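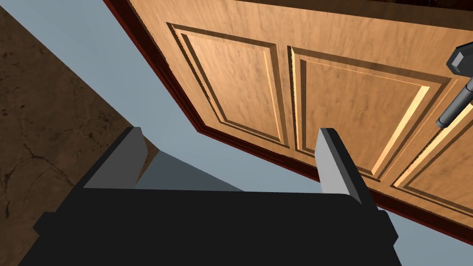 Two-finger gripper at a paneled cabinet door with a metal bar handle, simulated view.

Stisel Door Kit: planning your order

Cabinet doors are a wonderful place to start a home-robot project, and a pretty demanding one too! The Stisel Door Kit gives you the arm, a two-finger gripper and the simulation pack, so your team can start practicing pulls while the hardware is still on order.

What to budget for
Arm and controller: one per station
Spare finger pads: 3 sets for the first year
Simulation pack: 20 door models, 30 handle shapes
Practice cabinet: 900 mm wide, sold separately by Pirketti

Wekesa Kimaro at our Silldale shop likes people to measure their own doors before they pick fingers. Bar handles need clearance behind the bar, and raised molding can eat into the space you have beside it. Send us the handle diameter and the gap to the door face, and we'll match the finger width for you.

Buying for a classroom? Start with one arm and several simulation seats (students get so much done in sim) and add a second arm when the schedule fills up. The Swai mounting plate fits both stations, so you only buy it once if you're sharing.

Orders placed by March ship with the current controller. Setup questions go to Faraji Masanja, parts and quotes to the Silldale desk.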